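Unit 8: Cables and Small Items on a Shared Worktable
Esurbridge Workshop Practice, handout, June

8.1 Scope
Applies to portable devices, boxed parts and loose cables kept on open tables. Fixed wiring is covered in Unit 20.

8.2 Coiling
Unplug both ends before coiling. Follow the natural lay of the cable and keep the loops even. Minimum loop diameter for thin cables is 35 mm. Do not wrap a cable around its device; strain collects at the connector. Secure the bundle with one tie.

8.3 Placement
Set the bundle beside the device it serves. Flat devices lie label up. Boxes may stand upright if the base is stable. Keep 330 mm of clear surface along the working edge.

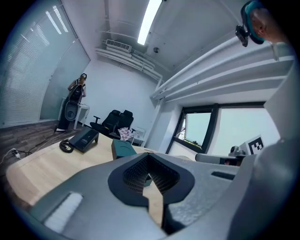

Fig. 8.1. Coiled black cable next to a flat black device; teal box standing upright on the same table.

8.4 Exercise
Re-coil the practice cable using the Adell method, then the Rantala method. Record the diameter of each bundle on sheet 8-B.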